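Lost property sale clears the mezzanine at Plorkidden, one scarf at a time

Monday, July 13, 2026

The shared workspace at Plorkidden has finished sorting its lost property, a job first promised in April and put off every week after that on the grounds that the weather was too nice, then too wet, then too nice again.

The final tally, pinned to the door of the downstairs kitchen, stands at 2,429 items. That covers everything handed in, left behind, kicked under a desk or abandoned on a coat hook over the nine years the building has been let out by the desk. Of these, 518 were cloth of one kind or another: scarves, tea towels, napkins, a great many single gloves and a tablecloth big enough to need two people and a degree of trust.

Marcus Lyons, who manages the building for its owners, Predero, had estimated the whole lot at "a couple of boxes". He has since withdrawn the estimate.

"I'd been putting things in the cupboard and shutting the door quickly," he said. "You can do that for a long time."

The cupboard gave out in the spring. Tenants on the upper level reported that it would no longer shut, and then that it would no longer open, a rubber boot having worked itself across the inside of the door. Predero sent a joiner, who took off the hinges and stood well back.

Sorting took two weeks, mostly in the hours when the desks were quiet. Fabrics were done separately and last, as they needed looking over, folding and in most cases a wash. Pieces with a pattern went in one pile and plain ones in another, an arrangement which held up until somebody asked about stripes. Stripes were ruled to be a pattern. Checks had been a pattern all along. A faintly ribbed beige thing was argued over for most of a lunch break and ended up in a pile of its own, where it remains.

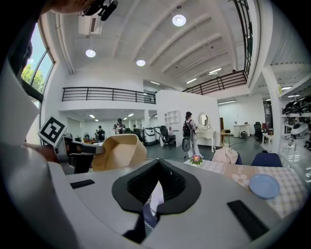
Anyone who left something at Plorkidden still has until the end of the month to claim it. Claimants are asked to describe the item before being shown it, a rule brought in on the first morning after three tenants recognised the same umbrella. It went in the end to the one who knew about the bent spoke.

Few others have come forward. The gloves in particular have attracted little interest, and Lyons suspects that their owners threw out the other one years ago. A set of keys was claimed by a man who no longer lives at the address they open. He took them anyway, and seemed pleased.

The firm of Rengifo, which has rented desks on the ground floor since the building opened, turned out to be the source of no fewer than eleven mugs, all bearing its own name. It had reported none of them missing. A spokesman for the firm said it had assumed people were borrowing them and hadn't liked to make a fuss. The mugs were returned on a tray. Two were back in lost property by Thursday.

Whatever has not been collected will go to a sale in the main hall, with everything priced at fifty pence or a pound. Cloth will be sold by the bundle, patterned or plain. The buyer of the beige thing may decide for themselves. Books are free, partly in the spirit of the occasion and partly on account of there being four copies of the same guide to giving up clutter.

Proceeds will go towards blinds for the tall windows. Residents of the desks nearest the glass have been asking for these for some time, and last summer took to working in hats. The hats are also in the sale.

Anything left after that has been promised to Vekik, the textile recycling depot on the ring road, which takes cotton, wool and most mixtures but draws the line at wellingtons. Lyons has asked whether it would consider one wellington. It is thinking about it.

As for the cupboard, it has been swept, painted and given a new door with a lock. There is also a fresh set of rules, typed up and taped inside. Items will be kept for six weeks, labelled with the date and the spot where they were found, and then moved on. Food will not be kept at all. The rule about food is in capitals and underlined, and Lyons would rather not go into it.

Tenants have broadly welcomed the change, though there were grumbles about the loss of what one described as the best place in the building to find a spare jumper. She was reminded that the jumpers had belonged to other people. She said she knew that, and that she had always put them back.

The cupboard opened for business again last week. It holds a phone charger, a lunchbox lid and a left glove.

The sale runs from ten until three on the last Saturday of the month. Entrance is by the side door, and bags are available, several hundred having been handed in.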